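Safe Practice Rules for Two-Arm Tabletop Work in Simulation
Project report, Melquiades Salinas and Feven Araya
Claletti Robotics Course, Group 5

3. Method

3.1 Scope
The course safety sheet covers physical arms only. Our project extended it to simulated runs. A run that breaks a rule in the simulator should be logged the same way as one that breaks it on hardware, so that a controller is not passed on with habits the lab would reject.

3.2 Rule set
We started from the Aketti lab handbook and kept the rules that could be checked from simulator state. The final set is:

R1. Both arms hold position until the scene has finished loading and all objects are at rest.
R2. Only one arm may be below the clearance height at a time. The other waits above it.
R3. Clearance height is 20 cm over the work surface.
R4. A gripper closes only after its target has been named in the run log.
R5. An object that leaves the work surface ends the run. It is not picked up and the run is not resumed.
R6. Contact with any object other than the target is recorded, even if nothing moves.

R2 caused the most discussion. Araya wanted a minimum distance between the grippers. Salinas argued that a distance rule is hard to check by eye when reviewing a run. The height rule was adopted and the distance rule was moved to future work.

3.3 Scenes
Scenes were built in the Plulitz simulator. Cluttered surfaces were preferred, as R6 is trivial to satisfy on a clear one.

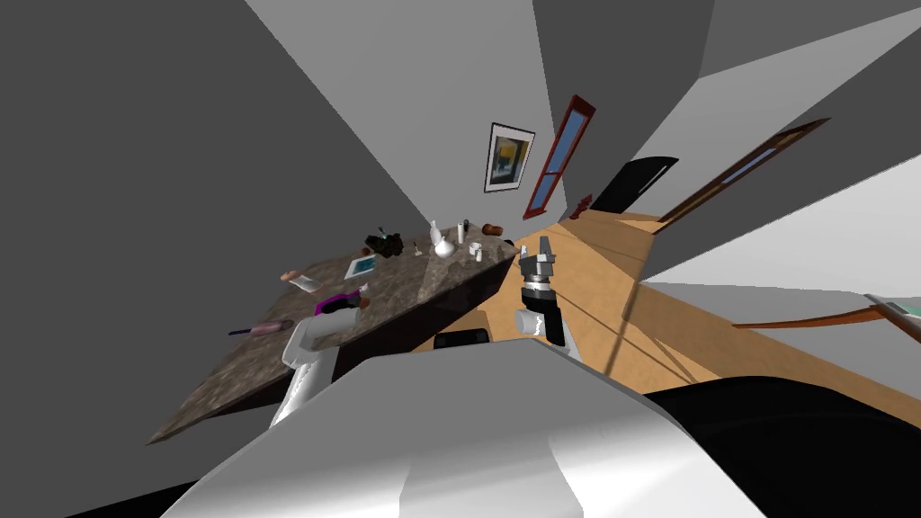

Figure 2. Simulated counter scene with both arms in view. The left gripper is just above the marble surface, next to a small brownish object.

Each run was reviewed by both authors separately. Where the reviews differed, the contact log was used to decide. The camera view alone was not accepted as evidence for R6, because an arm can hide the point of contact.

3.4 Logging
The log stores the rule number, simulation time, arm, and object name. Object names must be unique within a scene. In early scenes two items shared a name, and those logs were discarded.

3.5 Limitations
R3 uses a fixed value and does not account for tall objects. A vase or bottle may need more room than the rule gives. R5 is stricter than the handbook, which lets an operator reset a dropped object by hand. We kept the strict form after comments from our reviewer, Tesfamariam, who asked that every run have a single unedited log.

The rule checker runs after the simulation has ended. It cannot stop an arm during a run.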